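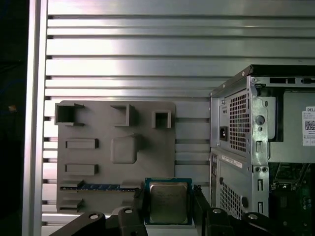 I moved to Brolesdale for the quiet and ended up in love with its repair nights. They start at 7, in the old Malik shoe store, and I've hauled in a toaster, two lamps and a radio so far! Computers scared me longest. Then I saw a Dell tower standing open - and a processor is such a little thing next to all that case - and I wanted a go at my own.

Mine had sat in a closet since August. The shop in Sostau quoted me $200 just to look at it (no thanks). I bought a used part for a lot less, and I'm typing this on it now, with the toaster going.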